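Notebook - Filtside reissue, transfer and mastering
December 18, 2024

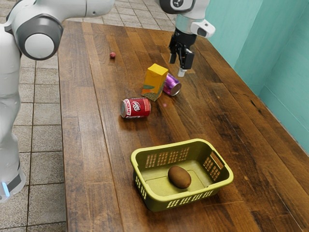

Second day on the Filtside tapes. Got through reel 7 and most of the outtakes. Reel 2 still has the dropout in the left channel at the start of the slow song, same place on both passes, so it is on the tape. The label's safety copy is supposed to be with Linberg. Have asked them to look for it before I start patching from the right channel.

Azimuth needed resetting between sides again. Whoever recorded the B side did it on another machine, or the same one after a knock. Tones at the head of the reel are no help, they were spliced on from somewhere else and read over 2 dB hot against the music.

Levels: the 1 kHz hump in the vocal is on every song, so I have stopped treating it track by track. One broad cut across the album, then small moves by ear. The single was brighter than the album cut when it came out and the Sydorenko people want it to match what fans remember. I compared with the old 45. It is brighter, but a good part of that is distortion. Went halfway. Two versions saved, A is mine, B is closer to the 45.

Running order is not settled. The sleeve has the instrumental closing side one, the tape box has it opening side two. Side one is long already and the cutting room at Flitmont will ask for it quieter if we add to it. I would go with the box.

Pressing is 400 copies for the first run, numbered. The sheet from the label says 459, which must include the promos and the band's own copies - check, as the lacquer paperwork needs one figure.

Left to do:
Dropout on reel 2, wait for Linberg
Gaps between songs, side two
Fade on the last track, the original runs nine seconds longer than the LP
Listen to A and B on the small speakers
Test pressings are due in January, so files to Flitmont before the break if the label signs off

Cleaned heads and guides after the last reel. A lot of brown on the swabs. Reel 4 may want baking before anyone plays it again. Stored tails out.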